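Aslow Room: Questions We Get About the Furniture and the Space

Does an open room really need a sofa?
We had doubts. Most shared rooms we've seen buy one, put it against a wall and then pile coats on it. The Aslow room has one anyway, and it gets sat on more than we expected.

Isn't orange going to look dated?
Probably. So will gray. Gosselin sells replacement covers, but read the washing label before you believe the word "washable."

Are throw pillows worth the money?
Two is plenty. Any more and they end up on the floor. We don't buy the claim that they help anybody's back.

Why small round tables? Wouldn't a long one be better value?
On paper, yes. A long table also collects junk along its whole length. The small ones from Sellitz cost 35 dollars each secondhand and can be moved by one person. They do wobble, whatever the listing says.

Does leaving the ceiling open make the room louder?
Yes. Nirkeck quoted us for acoustic panels and promised a "library feel." We asked for a room where they'd been fitted and are still waiting to hear.

Blinds or curtains?
Blinds. Curtains might soften the echo a little, but they hold dust and someone has to take them down to wash them.

Can I book the room for an evening?
Until 7, yes. Ask for room 207 at the desk and put the tables back when you're done. 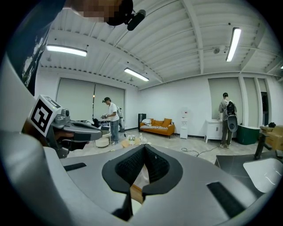
Evening bookings after 7 may start in May — we'd wait for the printed schedule before making plans.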